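Sorting and Testing the Markers in Our Studio Room
Project report, Raghavendra Menon, Pindari group

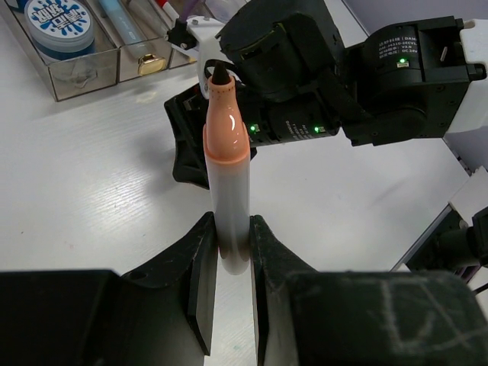

Figure 1. Marker with a salmon-orange cap and a dark conical tip, held upright.

Background
The Pindari studio room gets through a lot of markers. By December the drawers were full of them and it was hard to find one that would write. Students were opening new packs while older markers sat underneath. My project was to sort the drawers, test what was there and set up storage that people would keep using.

Method
I emptied the drawers on a Thursday and put everything on the work table, 100 markers in all. Each one was used to draw a line 10 cm long on plain copy paper. I graded the line as good, faint or no mark. Faint markers were capped, stored tip down for 30 minutes and tested again. Colours were grouped by cap, although the cap did not always match the ink – the orange and pink ones were the worst for this.

Results
On the first test 18 markers made no mark. Roughly half of the faint ones improved after being stored tip down, mostly the darker colours. Several caps were cracked near the rim and those markers were thrown out even if they still wrote.

Storage
Farah suggested jars, but they tip over when the drawer is pulled out quickly. I used shallow trays instead, one for each colour group, with a strip of masking tape for the label. Grey and black share a tray. Dead markers go in a box by the door.

Still to do
The whiteboard markers have not been tested. The trays also need a divider at the back, where the short markers roll under the long ones.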